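Bruvisora Handheld Gripper Pair
Bench kit for recording two-handed cloth and basket work

Order code: Jindero 70
Supplied as one left and one right gripper, each with a triangular mounting plate on top. Cables included.
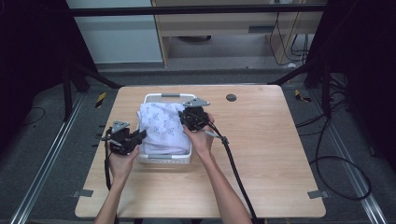

Planning the station

Allow one table per operator, with clear floor on the cable side. Budget separately for the table, overhead bar and floor rails - none are in the kit price. Printed towels and plain plastic baskets are adequate as work items.

Finger pads are a consumable. Order 2 spare pairs per station for the first year.
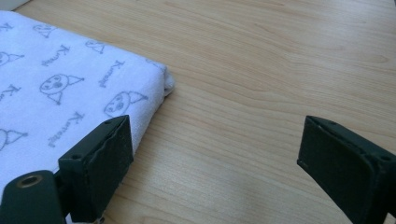 Pads and fingers are priced separately, so a worn pad does not mean a new finger. Quansah pads from the previous series do not fit.

Lead time is 4 weeks from the Sistcombe warehouse. Orders received by Wednesday noon are entered the same week.
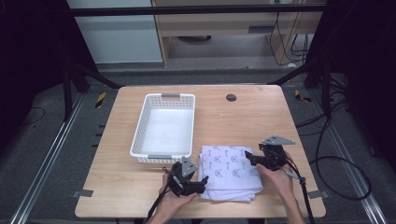
Quotes and site planning

Single stations: Lionel Gilbert, sales desk.
Multiple stations and floor layouts: Mirjana Tomić. Send room dimensions and outlet positions with the request.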